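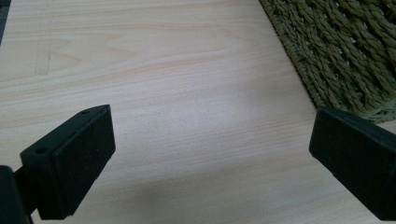 Figure 8. Gripper open over the tabletop, nothing between the pads.

Section 4. Checking the finger opening before you record

Welcome back, and thank you for sticking with us through the mounting section, which we know is the slow one. From this point on you'll be holding the Jaidee hand gripper yourself and collecting demonstrations for the Closanum grasping study. Please go through the steps below at the start of each session, even if you were the last person to use the tool.

1. Set the gripper down over a clear stretch of table, about where you plan to work, and let the fingers open all the way.

2. Start the Silico viewer and look at the live picture. Both pads should be in view, one on each side, with bare table between them as in Figure 8. It's fine if the outer part of a finger runs out of the picture.

3. Squeeze the handle slowly until the pads touch, then let go just as slowly. Do this 20 times. Silico stores the width at every squeeze and works out the zero point for you, so there's nothing to write down.

4. Read the spread value at the bottom of the viewer. Anything under 8 is good. If yours is higher, wipe both pads with a dry cloth and go back to step 3.

5. Press Save and wait for the tone before you lift the gripper.

Note: Other things may stay on the table during the check, and we'd rather you left them there. In our May trials the policies trained on tidied tables did noticeably worse once a mat or a basket turned up near the target, and the method depends on the surroundings looking the way they normally do. Just keep them out of the path of the fingers.

Note: A soft shadow on the table between the fingers is no trouble at all. The width estimate comes from the pads, and the Jasance tracker copes with dim wood quite happily.

Caution: Do not loosen the screws in the top of the fingers to correct a bad spread value. Moving a finger even slightly changes the geometry for all the recordings that follow, and we lost 47 demonstrations that way before we put this line in the guide.

When the check has passed, go on to Section 5, Recording your first grasp.

Last revised 5th February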